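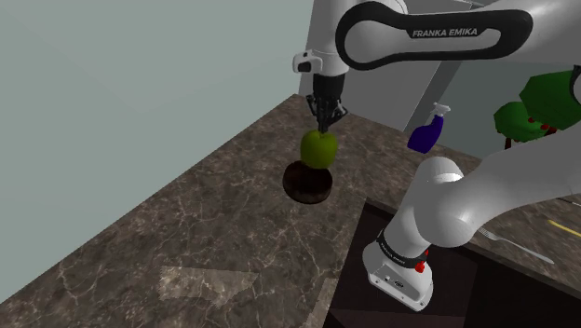
Attachment 1: green apple, marble countertop.

Ticket: Countertop sample order shows wrong stone at checkout
Store: Ovstead branch
Status: Open (again)
Priority: Low, according to the form. The form has not met our customers.

Original report
Customer picks the pale marble in the catalog, adds it to the cart, and the cart turns it into Bredness Gray. Going back and picking it again adds a second Bredness Gray. One customer did this 12 times and then phoned to ask why her kitchen was going to be a parking garage.

Steps to reproduce
Open the catalog. Choose any marble. Set the edge profile to "eased." Click Add to Cart. Look at the cart and sigh.

Update 1
Cleared the site cache, as advised. The cart now shows Bredness Gray faster.

Update 2
Tried a different browser, then a different computer, then the tablet by the front desk that still has the December sale on its home screen. Same result on all 3. The sample price stays correct throughout, so the customer pays for marble and is promised something else.

Update 3, 16/01/2026
Found something. The bug only happens with the eased edge. With "bullnose" or "square" the right stone goes through. The eased edge has option code 82, and Bredness Gray has stone code 82. I'm not a developer, but I have a feeling those two have been introduced.

Reply from Trorville support
Thank you for your patience. Please clear your cache.

Update 4
Cleared the cache. See Update 1.

Workaround for now
Order with the square edge and type "EASED" in the notes box. The notes box holds 100 characters and drops the rest without a word, so put it first, ahead of the customer's thoughts on backsplashes. Some 12 orders have gone through this way and the warehouse has the right stone on every slip.

Still needed
New code for the eased edge, or for the gray, I don't mind which. Also please correct the two sample orders for the Takeda showroom, which went out before we caught this. They have received Bredness Gray and have been very polite about it, which worries me.

Leaving this open. Last time it was closed as "working as designed."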